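Chamado 460: demonstração do dia de portas abertas, bancada 2
Aberto em: 6 de fevereiro de 2024
Produto: Firitz
Estado: em acompanhamento

Boa tarde a toda a equipa de suporte da Netora, e desde já obrigado pela paciência, que da última vez foi muita!

Em abril recebemos na Clenura um grupo de 20 visitantes da Brunton e andamos a ensaiar a demonstração dos blocos (aquela de juntar peças sobre a prancha de madeira, que os miúdos adoram). O problema é que, com a velocidade a 80%, o braço para de vez em quando junto às peças e o painel pede nova calibração. Reiniciámos o controlador, repetimos a calibração e o aviso voltou na mesma.
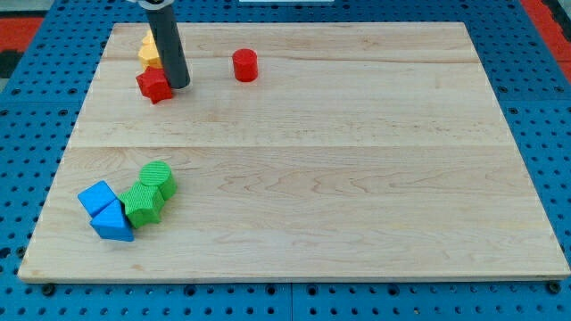 Bancada 2, ponta do braço junto à estrela vermelha e ao bloco amarelo; o grupo verde e azul fica mais à frente.

Resposta do suporte: Boa tarde, e que bom saber que a visita vai para a frente! Vejam por favor a altura mínima da ponta em relação à madeira, no menu de limites, e subam-na 2 mm. Confirmem também o aperto dos parafusos nos cantos da frente da prancha.

Atualização do cliente: Altura subida e parafusos reapertados. Fizemos 20 ensaios seguidos a 80% e só parou uma vez, o que já nos deixa bem mais descansados. Segue o registo dessa paragem e deixamos o chamado aberto até à visita, se não se importarem.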